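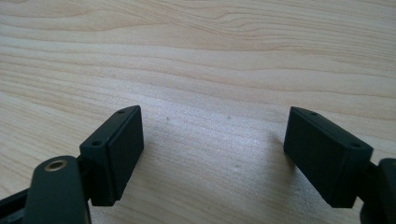 図1 手持ちグリッパの手先カメラによる記録画像(開状態)

Mindberg助成事業 中間進捗報告書
課題名:手持ちグリッパを用いた両手作業教示データの収集および学習への適用
実施機関:Plustovora 操作学習研究室
研究代表者:Hermine Wieser
報告担当:Beat Ortner

1.報告の趣旨

本報告書は、助成契約に基づき、上記課題の今期における進捗、経費執行に関わる計画変更の有無、および次期の実施予定について報告するものである。前回報告においてご指摘のあった事項、すなわち教示データの採否基準の明文化と、作業者間のばらつきの管理については、それぞれ第3節および第4節に記載した。

今期の目標は、卓上での片付け作業を対象として、両手教示の記録700件を取得し、学習に供し得る形式に整えることであった。記録件数については6月末時点で700件に達しており、当初計画どおりである。一方、注釈付けの一部は次期に持ち越している。詳細は第5節に述べる。

2.収集環境および機材

収集は、当研究室の実験区画に設けた作業卓において実施した。作業者は左右の手に同型の手持ちグリッパを1台ずつ把持し、卓上の物品を操作する。グリッパの手先側に取り付けたカメラの映像と、頭部位置のカメラの映像を同時に記録し、これに指部の開度および手先の位置姿勢の推定値を加えたものを1件の記録とする。

手先カメラの画角については、着手時に複数の取付角度を比較した。最終的に、左右の指パッドが常に画面内に収まり、かつ両パッドの間から卓面を見通せる角度を採用した。開状態における指パッドの見え方は、後段の処理で開度推定の照合に用いるため、各収集回の冒頭で必ず記録することとしている。図1はこの開状態の記録に該当する。

指パッドは当初Kekier製の汎用品を使用する計画であったが、接触面の形状を変更する必要が生じたため、所内で製作した部品に切り替えた。この変更に伴う費用は消耗品費の範囲内で処理しており、費目間の流用は発生していない。設計図面は成果物一式に含めて提出する予定である。

時刻同期については、収集開始直後の2週間に手先映像と開度信号のずれが散見された。原因は記録用計算機における受信処理の優先度設定にあり、設定の修正後、同種の事象は確認されていない。該当期間の記録は全件を再点検し、補正可能なものは補正のうえ採用、補正できないものは除外して再収集を行った。前述の700件は、再収集後の採用件数である。

3.教示課題の構成と採否基準

今期の教示課題は、卓上に置かれた小物を容器へ移す動作を基本とし、物品の種類、初期配置、容器の位置を収集回ごとに変更した。物品には、剛体に加えて、把持により変形し得る玩具類および転がりやすい球状の物品を含めている。組合せの設計はVlasta Vukčevićが担当し、配置表は収集管理システム上で一元的に管理している。
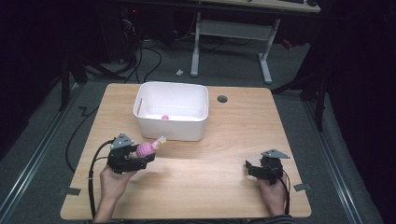 教示課題の難度は、把持そのものよりも、容器への進入方向と左右の手の役割分担に大きく左右されることが、今期の収集を通じて明らかとなった。収集要領では、一方の手が物品を運搬している間、他方の手を容器および運搬経路から離して待機させることを原則としている。左のグリッパが桃色の畝状の玩具を挟んで先端を白い収納容器の側に向け、右のグリッパが何も把持せず開いている状態は、この役割分担を示すものである。待機側の手の位置は従来、作業者の判断に委ねられていたが、学習時に不要な動作として模倣されるおそれがあることから、要領に待機範囲の規定を追加した。

採否基準は、前回のご指摘を踏まえ、次のとおり文書化した。

(1) 開始時に両グリッパが開状態であり、手先カメラの視野が遮られていないこと。
(2) 物品の把持から解放までが中断なく記録されていること。
(3) 把持のやり直しは1回まで認め、その区間に識別札を付すこと。
(4) 素手で物品または容器に触れた場合は不採用とすること。
(5) 位置姿勢の推定が途切れた区間を含む場合は、原則として不採用とすること。

上記(3)については所内でも議論があった。やり直しを含む記録を全て除外すれば、データの均質性は高まるものの、学習後の動作系が把持の失敗から復帰する手掛かりを失うこととなる。このため、やり直しを含む記録は識別札を付したうえで保持し、学習時に使用の有無を選択できる形式とした。判定は、収集に立ち会っていない者が映像を確認して行う。判定者間で見解が分かれた記録は保留扱いとし、毎週水曜日の定例会において決定している。

4.作業者の訓練およびばらつきの管理

作業者に対しては、収集参加前にMechthild Fuchsが作成した訓練手順を適用した。訓練は、グリッパの保持姿勢の確認、物品を用いない開閉動作、単純な移送課題、両手を用いる課題の順に進め、各段階の記録を前節の基準に照らして判定する。最終段階で連続して採用と判定された者のみを本収集に充てている。

作業者間の差異は、主として動作速度と接近高さに現れた。速度の差は時間軸の正規化によりある程度吸収できるが、接近高さの差は学習後の動作に直接反映される傾向が認められた。そこで、課題説明時に望ましい接近経路を実演により提示する運用に改めた。過度に統制した動作は多様性を損なうことから、高さの数値指定は行っていない。

また、同一姿勢の継続による疲労を考慮し、1人当たりの連続収集時間に上限を設けた。グリッパの保持に伴う手首への負担については作業者から改善の要望が寄せられており、ケーブルの引き回しと把持部の形状を次期に見直すこととしている。参加者の同意取得および映像の取扱いは、所内の倫理審査で承認された手順に従って実施しており、逸脱事例は生じていない。

5.データ整備および予備学習の状況

採用記録は、左右の手先映像、頭部位置の映像、開度および位置姿勢の各系列を共通の時間軸に揃え、Nägeli形式の格納構造に変換して保管している。変換処理は自動化を完了し、収集当日の夜間に実行される。複製は別棟の保管装置にも作成しており、月次で復元試験を行っている。

注釈付けについては、把持、運搬、解放の各区間の境界を手作業で付与している。今期末において21件が未了である。これらはいずれも、物品が容器の縁に接触し、解放時点の特定に複数名の確認を要するものである。担当のBurgi Fankhauserが判定指針を改訂中であり、改訂後に一括して処理する。学習用データの分割および予備学習には影響しない範囲と判断している。

予備学習では、採用記録の一部を用いて模倣学習モデルを構築し、所内の双腕装置により動作を確認した。剛体の移送については、所期の動作がおおむね再現された。他方、変形し得る物品では、把持位置が記録時より浅くなる例があり、球状の物品では解放時の高さが安定しない例が見られた。定量的な評価は次期に実施する計画であり、本報告では傾向の記載にとどめる。

6.課題および次期計画

現時点で認識している主な課題は2点である。第一に、照明条件の多様性が不足している。今期の収集は同一の実験区画内で行ったため、得られたモデルが異なる照明下で同等に機能するかは未確認である。次期は照度および光源方向を変えた収集回を設定する。

第二に、両手が同時に能動的な役割を担う課題が少ない。現在の課題構成では一方の手が待機する時間が長く、両手教示の利点を十分に活用しているとは言い難い。次期には、一方の手で容器を保持しながら他方の手で物品を収める課題、および左右の手の間で物品を受け渡す課題を追加する。受け渡し課題では指パッド同士の接触が避けられないため、パッドの摩耗点検の間隔を短縮する必要がある。

これらの追加に伴う総経費の変更は見込んでいない。ただし、照明機材の調達を次期前半に前倒しすることから、執行時期の変更について別途申請書を提出する。機材の納入が遅れた場合には、受け渡し課題の収集を先行させることにより、全体工程への影響を抑える。

収集要領の改訂版、採否基準書、訓練手順書および今期の経費執行内訳は、本報告書の別添として提出する。記録データの閲覧を希望される場合は、報告担当のOrtnerまでご連絡いただきたい。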